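I spent most of March on one bug in our time alignment tool, so I want to write a few notes. Maybe they help somebody.

We record with two hand-held grippers, and each stream has its own clock. The tool, which we call Yagi, must put all of them on one timeline before any training starts.

For a long time I believed the clocks were fine. The replay looked good, the curves looked good. Then Kimie Morikawa plotted the left gripper against the right one and the left was late. Only a little, but always late.

The cause was in my code. I used the time when a message arrived and I should use the time when it was captured. When the disk was busy, the messages waited in the queue and got a wrong stamp.

Snack pouch task, from the head and from the grippers:
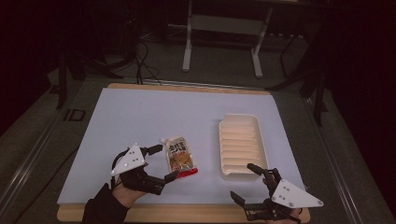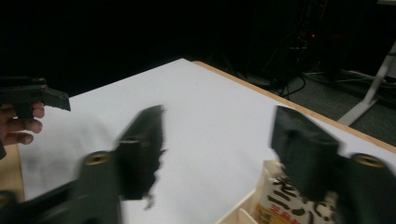
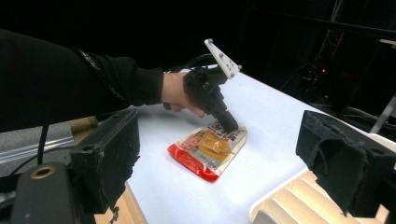
After the fix I ran Yagi again over all 2,829 episodes. In 1,271 of them the offset was big enough to matter for a policy. I did not expect such a number and I was a little ashamed.

Fast hand motion is the worst case. If the hand is still, a late stamp does almost nothing. If the hand is moving fast, the policy learns to close the fingers at the wrong place.

Baltazar Becerra asked why I don't just estimate one constant offset and shift everything. I tried it. It repaired 314 episodes well and made some others worse, because the delay changes inside one episode.

So now each message keeps both times, capture and arrival, and the tool refuses to load a file that has only one. It is annoying for old data — sorry, Igor — but I prefer a loud error.

The second change is a small check at the end of every recording. It compares finger motion seen in the video with the finger encoder and prints the lag. Kenta Honda wants it as a live plot. I will look at it next.

Still open: what to do when the encoder drops samples. At the moment I interpolate short gaps and cut the episode at long ones. If you have a better way, please write to me.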